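Search this site Enter keywords Go

Visit to the Corska open day at Omside

Last updated Saturday, December 8, 2018

We went to Corska's open day to decide what to put in the equipment budget for January. Our own plan was already half written. It had one arm in it, bought outright, and very little for anything else. After the visit the split looks different.

The first hour was talks. A speaker from Trutico, who supply the grippers, went through prices. Fingers are sold in pairs and count as consumables. The list price is 235 dollars a pair, and they suggested keeping 4 pairs on the shelf. Marker cubes are ordered separately, and so are cables. Our draft had no line for any of these.

After coffee we moved to the recording rooms. Corska collects its table handling data with hand-held grippers worn by people, and trains the arms on that later. The target for each task is 2000 recordings before an arm is booked. The staff said a new operator needs a day of practice before the recordings are worth keeping.

I asked about furniture, as we had priced a steel bench. They use ordinary household tables and plates, and told us to spend the money on a second gripper set instead. The plate work is done with both hands, one gripper to each side of the rim.

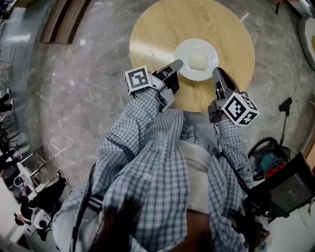 What we would buy first

Two sets of hand-held grippers, with marker cubes for both. Spare cables, at least one full change for each set. Storage for the recordings, which Corska said they had underestimated in their first year. The arm can wait until we have data to train it on.

Okoth also had a stand, offering arms on lease by the month. The terms were fair, but the minimum is a year and service is extra. We took the sheet and will compare it with the purchase price.

Questions still open: who calibrates the cubes, whether the Trutico fingers fit the older Corska handles, and how long delivery takes. Parking at Omside is free but fills up by ten. Nearly 100 people came, and the lunch line was slow.

Contact | Copyright 2018 | Back to top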